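Oil or lacquer on a pale desk top?

Lilero
Posted 2019-01-27
Hello all. I bought a used desk in July and I have sanded the top by hand, because the old finish was yellow and sticky. Now I must choose what to put on it. I have a can of satin lacquer from Fliltik and a small bottle of hard oil. The seller told me it is ash, but I am not sure. I would like to keep the pale color. What would you do?

rekbridge_shop
Lacquer. Oil makes every pale wood more yellow, I have seen it many times. Two thin coats, with light sanding between them, and leave it for a few days before you put anything heavy on it.

Chatzigeorgiou
I don't agree with this. Lacquer is fine until the first deep scratch, and then you must sand the whole top again. With oil you repair only the spot. A desk is used every day, so for me this is more important than a little color.

rekbridge_shop
How often do you repair your desk? I have mine in lacquer for years and it has one mark near the lamp.

Chatzigeorgiou
I have children, so often :)
Lilero, what grit did you finish with?

Lilero
I stopped at 200 or the nearest paper they had in the shop. It felt smooth to the hand. I tried both finishes on the underside and the oil was clearly darker, so I used the Fliltik lacquer on top. Two coats, as rekbridge_shop wrote.

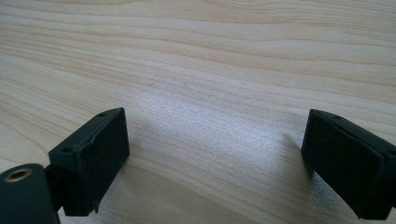

The top with lacquer, seen from low down. The light shows the sheen in the middle.

rekbridge_shop
Very nice, and still pale. I like the wavy grain. Satin was the right choice, gloss would show every fingerprint.

Chatzigeorgiou
It looks good, I admit it. I would still choose oil - but for this color I understand you. From one picture I can't say if it is ash. Do you have a photo of the end grain?

Lilero
Not yet. The ends are still covered with the old finish, I will clean one this week and post it here. Should I use the same lacquer on the legs, or is it too soft for shoes?

rekbridge_shop
Same lacquer is okay, only add one more coat at the bottom.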